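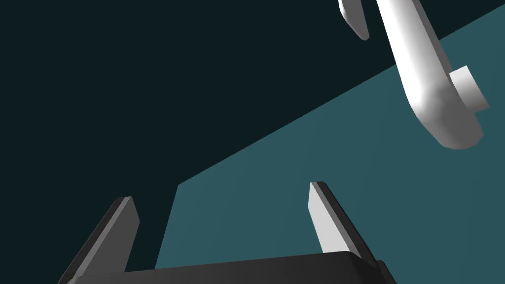

Kyriaki Triantafyllou

Soins aux rapaces sauvages - notes de cours
Séance 5 : admission, stabilisation et préparation au relâcher

Rappel de la séance précédente : contention, équipement de protection, lecture de la fiche d'appel. Les points de droit (détention d'espèces protégées, certificat de capacité, transport) sont traités dans le polycopié de la séance 2 et ne sont pas repris.

1. Admission

Tout oiseau entrant reçoit un numéro d'ordre avant la première manipulation. Le numéro est reporté sur la fiche, sur le carton de transport et, dès que l'état de l'animal le permet, sur une bague provisoire. Au centre de Brenley, dont les registres servent de support aux exercices, la série étudiée compte 286 admissions, toutes espèces confondues.

Informations à recueillir auprès du découvreur : lieu exact, heure, circonstances, nourriture ou eau éventuellement données, durée de la détention. Le lieu doit être noté avec une précision suffisante pour permettre un relâcher sur place. « Bord de route » ou « forêt » ne sont pas des localisations.

L'oiseau reste ensuite au calme, dans l'obscurité, pendant quinze à trente minutes, sauf hémorragie active ou détresse respiratoire. L'examen complet est différé si l'animal respire bec ouvert au repos.

2. Examen clinique

L'examen se fait toujours dans le même ordre : observation à distance, tête, cavité buccale, bréchet, ailes, pattes, cloaque, plumage, pesée. L'observation à distance est l'étape la plus souvent écourtée par les étudiants. Elle renseigne sur la posture, la symétrie des ailes, l'appui et l'état de vigilance, qui ne sont plus interprétables une fois l'oiseau en main.

Yeux. Chez les nocturnes, l'examen du fond d'œil est systématique après une collision. Une lésion du pecten ou un décollement de rétine peut exister avec une cornée et un iris d'aspect normal.

Cavité buccale. Rechercher les plaques jaunâtres de trichomonose, fréquentes chez les espèces consommant des pigeons. Diagnostic différentiel : candidose, capillariose, carence en vitamine A. L'examen direct d'un écouvillon se fait à l'état frais, sur lame tiédie.

État corporel. La palpation des muscles pectoraux donne une note de 1 à 5, où 1 correspond à un bréchet saillant et 5 à un oiseau gras. La note est attribuée avant la pesée, afin de ne pas être influencée par le chiffre. Chez la buse variable, une femelle en bon état avoisine ou dépasse 1000 g ; le mâle est plus léger. Le poids seul n'a pas de valeur sans le sexe, la saison et la note.

Ailes. Palpation os par os, de la ceinture scapulaire aux phalanges, en comparant avec le côté opposé. Une fracture du coracoïde ne se sent pas toujours : l'oiseau porte l'aile presque normalement mais ne peut pas s'élever. Radiographie de face et de profil dès que la stabilité le permet.

3. Réhydratation et réalimentation

Tout rapace admis est considéré comme déshydraté jusqu'à preuve du contraire. Le déficit est estimé d'après le pli de peau, l'aspect de l'œil et le temps de remplissage de la veine ulnaire. En première intention, cristalloïde isotonique tiédi par voie sous-cutanée, dans le pli inguinal. La voie orale est réservée aux animaux qui tiennent la tête droite et déglutissent. La voie intraosseuse (ulna distale) relève du vétérinaire ; ne jamais utiliser un os pneumatisé, humérus ou fémur.

Un oiseau dont la note est de 1 ne reçoit pas de proie entière le premier jour. Le syndrome de réalimentation est décrit chez les rapaces comme chez les mammifères : chute du phosphore et du potassium, faiblesse, mort parfois brutale après un premier repas copieux. On commence par des liquides, puis une préparation semi-liquide en petites quantités, puis de la viande sans os, poils ni plumes. Les proies entières ne sont réintroduites qu'après des fientes de consistance et de couleur normales.

La pelote de réjection est notée sur la fiche (heure, aspect). Pas de nouveau repas avec matériel de pelote tant que la précédente n'a pas été rendue.

4. Logement

Phase 1 - boîte ou cage de soins, parois pleines, perchoir bas garni. Phase 2 - box intérieur, vol court possible. Phase 3 - volière de réhabilitation.

La garniture du perchoir est adaptée à l'espèce : gazon synthétique pour les buses et les aigles, corde ou surface plus plane pour les faucons. Un appui prolongé sur un support lisse et dur favorise la pododermatite. Les pieds sont contrôlés à chaque manipulation et le stade est inscrit même lorsqu'il est nul.

Les grillages sont proscrits en contact direct avec l'oiseau. Une rémige cassée peut retarder le relâcher jusqu'à la mue suivante ou imposer une greffe de plume (voir travaux pratiques). Gaine de queue posée à l'admission pour les autours et les éperviers.

5. Entraînement et critères de relâcher

Le protocole de Landcombe, distribué en mars, prévoit 9 critères. Les principaux sont repris ci-dessous, les autres figurent en annexe.

- vol battu symétrique et silencieux (nocturnes) sur toute la longueur de la volière ;
- récupération respiratoire rapide après une série de vols ;
- vision fonctionnelle des deux yeux, ou évaluation motivée au cas par cas ;
- plumage complet et imperméable ;
- poids et note stables ;
- comportement de fuite face à l'homme.

La capture de proies est évaluée chez les jeunes élevés au centre. Un adulte soigné brièvement n'a en principe pas besoin de ce test.

Pour les jeunes, l'imprégnation est prévenue dès l'admission : nourrissage masqué, absence de voix, regroupement avec des congénères ou placement auprès d'un adulte nourricier. Un oiseau imprégné n'est pas relâchable. Son transfert vers un programme pédagogique n'est envisagé que si son tempérament s'y prête et si une place existe.

Le relâcher a lieu sur le site de découverte pour les adultes, sauf danger persistant. Diurnes le matin, nocturnes au crépuscule, par temps stable. La méthode du taquet, avec apport de nourriture dégressif, concerne surtout les jeunes effraies et crécerelles.

Travail demandé

Reprendre la fiche Manolakis (faucon crécerelle, choc contre une vitre) et rédiger le plan de soins des premières 48 heures : volumes, voie, horaires, seuils d'alerte. Justifier le choix du logement. Deux pages au maximum, tableau de suivi compris. Les calculs de fluides doivent apparaître en entier, unités comprises.

Lecture pour la séance 6 : le chapitre sur les intoxications (plomb, anticoagulants, carbamates) et la notice du logiciel de registre Pirkilura, sections « entrée » et « sortie ».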